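## 4. Laying the snack place

Use this layout for each table in the Votetholm break room. The cloth comes off first and stays off.

1. Wipe the white table top and dry it with a Lamis cloth.
2. Put one round plate, the white kind with the thin black rim, near the middle of the table.
3. Take one sealed snack bag from the Kershaw box. Check the date on the back.
4. Lay the bag flat, either on the plate or on the table towards the far left corner. Both positions are allowed. 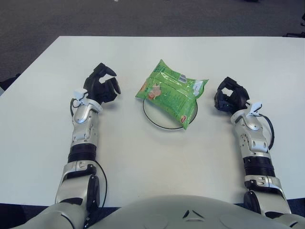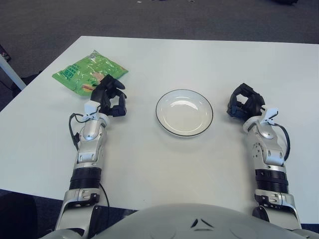
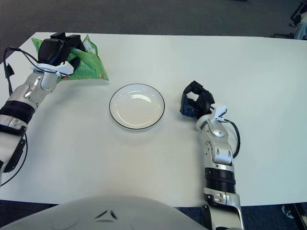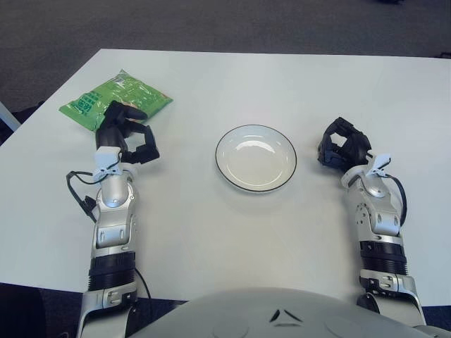
5. Straighten the plate if it has moved. Keep it 27 cm from the front edge.

**Note:** A bag may hang a little over the rim of the plate. Do not fold it to make it fit.

**Caution:** The wrappers are slippery. Do not stack bags on a plate or stand them on end.

### 4.1 Clearing away

1. Return unopened bags to the box, no more than 73 to a box.
2. Stack the plates in fives, rim up.
3. Report chipped plates to Emmanuel Massawe and missing boxes to Kgomotso Joubert.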